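Quiénes somos

Cabello se dedica a reunir ejemplos de manipulación para sistemas que aprenden por imitación. No fabricamos robots ni vendemos modelos entrenados. Entregamos episodios grabados, revisados y anotados, junto con la ficha de cada sesión.

La actividad empezó en Guvville con 4 personas y una sola mesa. Hoy trabajamos en una nave diáfana en Prurnport, donde conviven las celdas de grabación, los bancos de electrónica y los puestos de revisión. La oficina de Guvville conserva la administración y el archivo.

Qué grabamos

Las tareas son domésticas y de sobremesa: coger, colocar, ordenar, servir. Una de las series en curso usa rosquillas de juguete con glaseado de varios colores y un plato blanco. Son piezas de forma parecida y color distinto, lo que permite variar la instrucción sin cambiar el agarre.
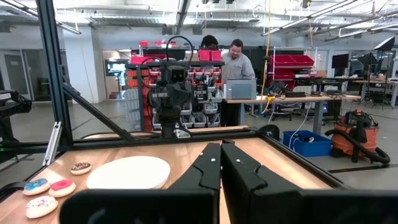 ¿Cuántos ejemplos hacen falta para una tarea nueva?

Depende de la variación que se pida. Para una tarea corta con posiciones iniciales libres proponemos un primer lote de alrededor de 100 episodios válidos, y a partir de ese lote se decide con el cliente si conviene ampliar o cambiar la distribución de objetos.

Cómo trabajamos

Cada episodio lo conduce un operador por teleoperación. Antes de grabar se fija la instrucción en texto, se colocan los objetos según una plantilla aleatoria y se comprueba la sincronización de las cámaras. Los intentos fallidos se conservan con su etiqueta – algunos clientes los piden aparte – y nunca se mezclan con los válidos.

La revisión la hace una persona distinta de la que ha operado. Se comprueban 7 puntos, entre ellos la continuidad de la señal, el instante de contacto y la correspondencia entre la instrucción y el resultado. Un episodio que no cumple uno de ellos vuelve a la cola.

Usamos vistas de muñeca y vistas fijas. La primera da el detalle del agarre; la segunda sitúa los objetos respecto al brazo.

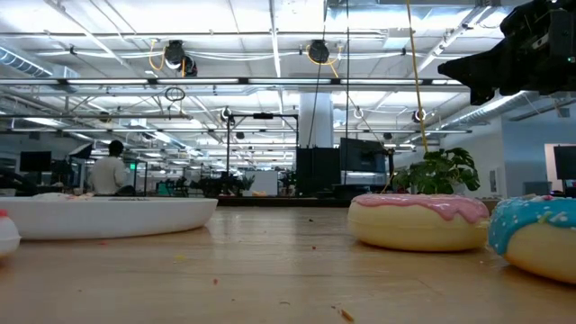

El fondo no se tapa ni se uniformiza, salvo petición expresa. La iluminación de la nave tampoco se modifica entre turnos, aunque queda anotada en la ficha.

Cluvside

Cluvside es nuestra herramienta interna de anotación. Segmenta el episodio en fases, registra las correcciones y exporta en el formato acordado. La versión actual está en uso desde marzo y admite 8 flujos de vídeo simultáneos. No se distribuye por separado.

Contacto

Las consultas técnicas se atienden desde Prurnport. Para solicitar un lote de muestra, indique la tarea, el tipo de pinza y el formato de salida.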